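The lid that wants to be noticed

Kitchen storage has become a serious business, and a crowded one. Can a small plastic box with a clever lid really earn its space on the shelf?

The lunch container used to be a humble thing. You bought a stack of them, lost half the lids within the year and kept the orphaned bottoms for screws and birthday candles. That arrangement suited most households well enough. It has never suited the people who sell containers, and for the past few years they have been hard at work on the one part of the product that still had room for improvement, or at least for a higher price.

That part is the lid. Walk down the storage aisle now and the boxes themselves are much as they were: white or cloudy plastic, rounded corners, a slight taper. The lids, on the other hand, have sprouted valves, dials, pop-up buttons and clips in a range of colours that all seem to have been named after biscuits. Pladeck, a homeware label that trades mostly online, calls its version Alladero and would like us to believe that it changes the way a family eats. We had our doubts, and after a month of looking at boxes of this sort we still have most of them.

Start with the shape. A small, squarish box with a tan lid looks well behaved on a worktop, and it would be churlish to say otherwise. The colour is warmer than the usual hospital white and goes with nearly everything.
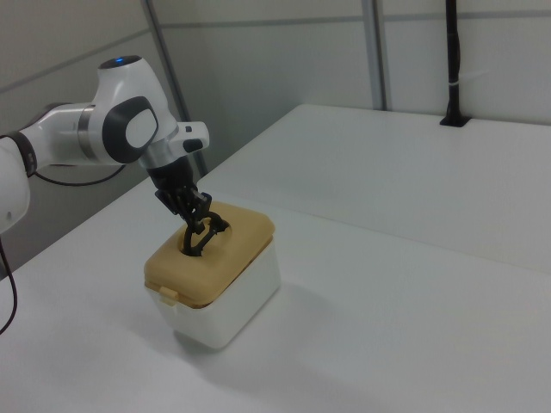 A tan lid with a round opening in the top and a latch tab at the front edge.

The trouble begins when you ask what all the shaping is for. A flat lid can be wiped in one go and stacked under anything. A lid with a recess in it has a rim, and where there is a rim there will be crumbs. Anyone who has gone round the inside of a blender lid with the corner of a cloth knows the job, and knows how often it gets put off until Thursday.

Then there are the latches. A single tab is quick, and quick matters at seven in the morning. But a single tab also leaves three sides to look after themselves, and I would want to see a seal doing some work before I trusted one with soup. Boxes that clip down on all four sides are more reassuring and more tiresome. Every clip is also a thin bit of plastic waiting to snap, and when it does you are left with a box that is perfectly good for screws and birthday candles.

Handles are the current enthusiasm. The case for them is easy to make: a lid that you can lift with a hooked finger is kinder to stiff hands and wet ones, and it saves all that picking at a corner with a thumbnail. The case against is height. Two boxes with flat lids will go on a fridge shelf one above the other. Give the lower one an arched handle and the upper one has to live somewhere else, which in my kitchen means the top of the microwave. 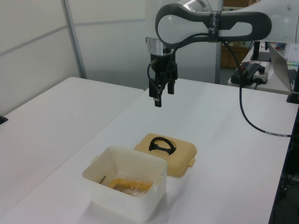 Makers have an answer to this, and the answer is usually a bigger set. Jullier will sell you 12 boxes at once, with the promise that they nest when empty. So they do, and the lids then go into a drawer of their own, where the handles catch on the whisk. Villa prefers to talk about capacity and lists its boxes at 700 ml and 2000 ml, leaving a gap in the middle just where most people's leftovers fall. Its largest set costs £58. For that money I would expect the contents to be included.

What do people keep in these things anyway? The brochures are full of sliced peppers and overnight oats. Real boxes hold odder company, very often something that already has a wrapper on it. Putting one piece of plastic inside another keeps nothing fresher, but it does tidy the shelf, and I suspect tidiness is what is being sold here. There is no shame in wanting it. It just shouldn't need a leaflet.

If you are buying, buy one and live with it before you order the set. Open it with one hand. Wash it twice, properly, and look at the groove afterwards. Check whether spare lids are sold separately, as the lid will be the first part to go, and be wary of any range that changes its sizes every January. Mine has gone to the back of the cupboard for now, with a packet of rice cakes in it.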